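About us

214 shares | 18 comments

Hello, and thanks for clicking on the page that hardly anyone clicks on! I'm Anas Salameh and I write Andangate, a newsletter and website about interest rates, savings, mortgages and the bond market, for people who have a bit of money and would like to understand what is happening to it.

I started it in June, on a wet evening, after my own fixed-rate mortgage deal came to an end and I slipped on to the lender's standard rate without noticing. I had worked in finance for years by then, so you can imagine how I felt. I wrote the whole sorry story up in an email to friends – what a swap rate is, why my payment had jumped, what I should have done – and they passed it on to their friends, and a few of those wrote back asking when the next one was coming.
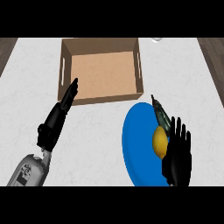
Page last changed: 2021-01-16

A bit about my background, as people do ask. My first proper job was at Lillard, a small bond brokerage, where I sat at the end of a long desk and typed up gilt prices for clients who mostly knew them already. I loved it, apart from the mornings. After that I moved to Luik, which looked after pension money, and spent a good few years on the fixed income side, writing the monthly notes that went out to trustees. The notes had to be two pages, no charts bigger than a postcard, and my old boss sent them back if he found the word "headwinds" in them. I still don't use it.

These days Andangate is the day job. There are two of us (my sister does the accounts and the website, and reads everything before it goes out, often with a good deal of sighing). We work from a rented room in Zurkstead, above a shop that sells curtains, and we have a kettle, a very slow printer and one good chair that we take turns with.

So what do you get? The free letter goes out after every central bank decision and covers what was decided, what the markets had been expecting and what it might mean if you've got a tracker mortgage, a fixed one coming up for renewal, or cash in an easy access account. I try to keep it under a thousand words. I don't always manage it, especially when somebody on the rate-setting side has said something odd in a speech and I get carried away!

Then there's the paid letter, which costs £40 a year, or £25 if you're a student or out of work (just tell us, we don't ask for proof). That one is longer and goes into the bond market properly – the yield curve, auctions, inflation-linked gilts and all the bits I used to write about at Luik, only with more room. Paid readers can send in questions too, and I answer as many as I can in the back half. Some of the best letters have come out of those. A reader once asked why her savings rate had dropped when nothing had been announced, and I ended up writing three letters on how banks fund themselves.
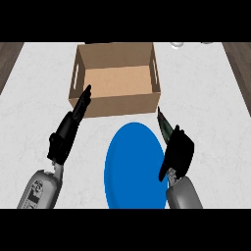

Cardboard box on a white marbled tabletop.

What we don't do is give personal advice. I'm not your adviser and I don't know your circumstances, so if you write in asking whether you should fix for two years or five, I'll happily explain how lenders price the two and what I'd be looking at, but I won't pick one for you. I also don't tip shares. I know very little about shares, and my own record with them would put you off your tea.

We don't take adverts from lenders, brokers or savings platforms, and we don't get a fee if you open an account we've mentioned. The subscriptions pay for everything, including the curtain shop's rent. I do own some gilts and a couple of dull bond funds, and if I write about something I hold I say so in the first paragraph.

I get things wrong, by the way. I was sure last year that long yields would be a good deal higher by the autumn, and they weren't. There's a corrections page where the mistakes go, with the old wording left in so you can see what I said, and another page where I go back over my rate calls every June and mark them. Some years I come out of it rather well. Have a look if you're thinking of subscribing – it's probably fairer than anything I could say about myself.

If you want to get in touch, just reply to any of the letters and it comes straight to me. I read all of it, though I'm slow in the days after a rate decision, so please give me a nudge if you haven't heard back.

Anas

Share this page | 18 comments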